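24 November 2013
Workshop book, party table prep

Picking up where I left off with the paper garlands, which I am happy to say are finally behaving! The trick was the glue. I had been using the Zenent stick on everything and it was fine on the plain card, but the minute I tried it on the foil leaves they popped right back open overnight. Switched to double-sided tape for the foil and kept the glue for the card, and this morning all of them were still shut. Milan, if you are reading this before you start on yours, please just go straight to the tape and save yourself the evening I had.

Total cut so far is 136 leaves, counting the ones with the crooked stems (I am keeping those, they can go at the back by the coats). We need 21 leaves to a strand and I would love six strands, so that is 126 and we have ten over for the place cards.

Place cards: Janaína Aguiar tried three lettering pens on scraps and we both liked the brown Jakab best. The gold one is prettier in the bottle than on paper, sorry to say. It skips on the downstrokes and it took ages to dry, and I have a thumbprint on my good sleeve to prove it. Brown it is, with maybe one tiny gold dot in the corner if anybody has the patience.

Napkins: folded a test batch in the pocket shape, with a sprig of rosemary tucked in. Lovely, and the smell is half the fun, but the paper ones from Imton are too thin to hold a fork upright. Either we go to cloth or the forks sit beside the plate like normal forks. Milan Vandenberghe votes cloth. Milan is not doing the ironing.

Candles: jars soaked, labels off, still a bit of gum on the tall ones. Try cooking oil and baking soda next time before scrubbing for an hour like I did. Tea lights come in a bag of 100 so we can stop worrying about those.

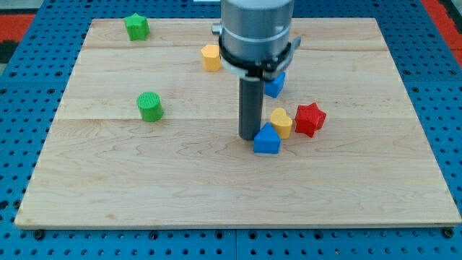

Maple-look board, grain side up.

Still to do: string the leaves (needle and the waxed thread, the cotton frayed), find the Skernix hole punch, which was on the windowsill and now is not, and ask Janaína if her cousin still wants the leftover card for the February valentines. Also cider. I keep writing cider on my hand and washing it off.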